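Bestham Winter Coat for Small Dogs

Sizes 1 to 4. Colours: charcoal, rust, navy. Ships from our Zarammont workroom.

The Bestham is a walking coat for dogs with short hair and not much body fat. It has a water-resistant outer shell, a fleece lining and a belly panel that closes with two buckles on the left side. There is no hood and there are no sleeves. We tried sleeves on an earlier coat, the Tosbridge, and most of the returns came from dogs that refused to walk in them.

The coat goes on over the head. If your dog dislikes that, undo the neck tab completely and the collar opens flat, so you can lay it across the back and close it under the chin. The neck tab is hook and loop. The belly buckles are plastic and can be worked with gloves on, though you will want to practise once indoors.

A leash opening sits between the shoulders, covered by a flap. It is wide enough for the clip on most back-attachment harnesses. Wear the harness under the coat. Worn over it, the straps bunch up the lining and can rub behind the front legs.

Sizing

Measure the dog standing. You need the back length, from the base of the neck to the base of the tail, and the girth at the widest part of the chest. Go by girth if the two give different sizes. A coat that is slightly short in the back still works, and one that is tight in the chest doesn't.

Size 4 is the largest we make and takes a chest girth up to 570 mm with the belly panel fully let out. Dogs bigger than that should look at the Mohmand, which is cut deeper in the chest and has a wider strap. Size 2 weighs 148 grams without the reflective collar piece. The other sizes are in proportion and we can give you exact weights if you ask.

Long-backed breeds such as dachshunds usually need the extended back option. It adds fabric behind the belly panel and does not change the girth. Males with a long belly panel can get it wet, so tell us in the order notes and we will trim the panel for you at no charge.

Care

Close the buckles and the neck tab, turn the coat inside out and wash it at 30 degrees with a mild detergent. No fabric softener, as it spoils the water resistance. Don't tumble dry. Hang it up or lay it over a rail, away from direct heat. Dried mud comes off the shell with a stiff brush, and often that is all it needs between washes. Dog hair in the fleece is easier to pick out once the lining has dried.

The shell can be re-proofed with any spray meant for outdoor jackets. Once a season is enough for most dogs -- more if you walk on salted sidewalks.

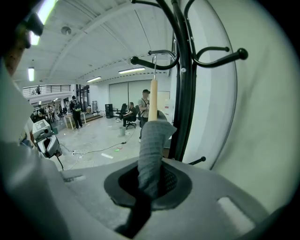
Valbona Dimitrov wrote to say that her whippet cross is between sizes 3 and 4, and that the 4 was the right choice once she had moved the belly panel in by one setting. She also found that the collar stood up a little on the first few walks and then softened. We hear the same about the collar from other owners. Folding it down overnight helps.

Her one complaint was the leash flap, which she said freezes stiff in sleet. She has a point. The flap on the current version is cut from the same shell fabric as the rest, doubled over, and it holds water along the fold. Yevhen Hladun in our workroom is testing a single-layer flap with a bound edge. Coats ordered from January will have it if the tests go well. If you own a Bestham already and want the new flap, send the coat in and we will fit it for the cost of return postage.

Repairs

Buckles, neck tabs and elastic are replaced free for as long as you own the coat. Chewed edges are charged by the job, and we will tell you the price before starting. We have repaired over 442 coats of this model so far, most of them for chewed edges. Please wash the coat before sending it. Unwashed coats go back to you unrepaired.

Returns

Try the coat on indoors, over a clean, dry dog, and leave the tag on. Unworn coats can be exchanged for another size within a month. Trimmed coats and coats with the extended back are made to order and can only come back if there is a fault.

Fittings

You can bring your dog to the workroom on Saturday mornings for a fitting. Viorica Mujić does these and keeps one of each size on hand. Allow fifteen minutes, longer if your dog is nervous with strangers. Dogs must be on a leash in the building as there is usually another one waiting.

What's in the package

One coat, one spare buckle, one reflective collar piece, and a card with the measurements of the coat you bought. Keep the card -- it makes reordering simpler.

Related items

Mohmand Deep-Chest Coat
Reflective Collar Piece, spare
Fleece Liner Vest, sizes 1 to 4
Replacement Buckles, pair
Paw Balm, small tin
Towelling Drying Coat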